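Topic: leftovers straight into the box or plate first??
Board: Kitchen & Pantry > Storage

potluck_pam
ok settle something for my house. Dinner's over, there's pasta left in the pot. Do you (a) scoop it right into the storage box hot, lid on, fridge, or (b) put it on a plate to cool down a bit and THEN box it. Husband is a plate guy. I'm a straight in guy. We have had this argument for 3 years and the plate thing makes one more dish every single night.

grubscout77
Straight in. Lid loose till it quits steaming. done

Olaia Requena
Plate person here, sorry Pam. Spreads it out so it cools quicker, and you don't get all that water raining down off the inside of the lid. Soggy breaded chicken is a crime. Pasta who cares, but anything crispy goes on a plate first.

potluck_pam
he's going to be unbearable now

tin_lid_larry
Neither. Shallow metal baking pan. Cools fast, no extra dish if you already dirtied the pan making dinner

grubscout77
who's making pasta in a baking pan Larry

tin_lid_larry
baked ziti. go away

Olaia Requena
Here's how I run it after supper, works for us. Clear the table all the way off, wipe it, then only the cooling plate and the box go back on. Nothing else. If I leave the salt and the mail and everybody's cups on there I end up balancing the plate on a cookbook and then it's on the floor (ask me about the lentils). I leave a good gap between them so I can get a spoon and my elbow in. 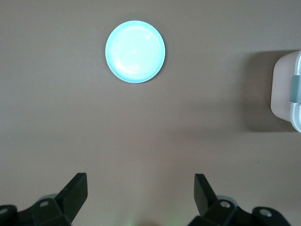

Then I go load the dishwasher, and by the time I'm back the food's ready to go over. Box is the clip lid kind. Clips shut, label, fridge. Plate gets rinsed and it's in the rack before anyone notices it existed. So Pam it IS one more dish but it's a ten second dish.

mrs_dovetail
What plate do you use? I keep reaching for the big dinner ones and they take up the whole sink

Olaia Requena
Light blue one, round and shallow, little raised rim. The rim matters more than you'd think, sauce stays put. A totally flat one I tried before that leaked gravy onto the table and down my sock. Mine's from a set by Oltska, had six, don't ask how many now.

mrs_dovetail
ooh I have the Oltska bowls. Do yours scratch? Mine have gray marks all over from forks

Olaia Requena
Little bit. Baking soda paste takes most of it off. I don't cut on mine tho

bento_or_bust
Coming in to say the clip boxes are overrated. I had the Rostmont ones, the hinge on the clip went white and then snapped, on two of them, same week. Now I've got boxes with no lid that fits. Went to plain glass with the press on lids and never looked back.

grubscout77
press on lids pop off if you look at them wrong. I carried soup to work in one of those ONCE

bento_or_bust
then carry it upright like a normal person

grubscout77
it was upright. It was the bus

Olaia Requena
bento are you opening them by yanking one corner? I did that with my first batch and killed them same as you. Undo every clip before you lift. Also don't put the lid on the bottom rack of the dishwasher, the heat gets the clips first. Mine are white with gray clips, and they still snap down fine.

bento_or_bust
...I was putting them on the bottom rack. Still think glass is better

tin_lid_larry
glass weighs a ton and my fridge shelf already bows

potluck_pam
Larry what is in your fridge

tin_lid_larry
pickles. Mostly pickles

hal_in_the_pantry
Can I be the boring one. You don't want food sitting out on a plate till it's stone cold. Two hours tops is what I was taught, less if the kitchen's hot. The plate's fine but set a timer. My brother-in-law used to leave rice on the counter overnight and we do not eat at his house.

Olaia Requena
Yes agree, should of said that. Mine's out twenty minutes maybe. Still warm when it goes in, just not steaming. Rice I don't mess with, rice goes in quick.

mrs_dovetail
I thought putting warm food in the fridge was bad for the fridge? My mother was very firm about this

hal_in_the_pantry
Small box of warm food is fine. Giant stockpot is not, split it up first. Your mother's fridge was probably from 1961

mrs_dovetail
it was avocado green so, yes

potluck_pam
ok but does anyone label. I never label. I open things and sniff

Olaia Requena
Masking tape and a marker, on the side not the lid. Lids wander. Put the tape on the lid and you'll have "chili" on the box of rice by September

bento_or_bust
I use a grease pencil right on the glass. Wipes off. One more point for glass

grubscout77
we get it

nagano_nel
different approach, I have a stack of the little Nagano ones, single serving, and everything gets portioned hot off the stove into those. They're so small they cool in no time. no plate. Then lunch is already packed. Downside is washing a million tiny lids

potluck_pam
See this is straight in!! I'm counting this as a vote for me

nagano_nel
count it

Olaia Requena
small boxes I'll allow. It's the big deep ones where the middle stays hot forever. Pam how big is yours?

potluck_pam
um. Big. It's the one I use for cakes

Olaia Requena
PAM

hal_in_the_pantry
Pam that needs the plate. Or two smaller boxes

potluck_pam
fine. Buying smaller boxes. He is NOT reading this thread

tin_lid_larry
or a baking pan

grubscout77
goodnight Larry

potluck_pam
Update: tried it tonight w/ the leftover meatballs, plate first, lid after. Lid was dry inside. I told him it was Olaia's idea. Still dont like the extra dish, will be doing straight in for soup and you can't stop me

Olaia Requena
nobody plates soup lol. Soup's fine, just split it in two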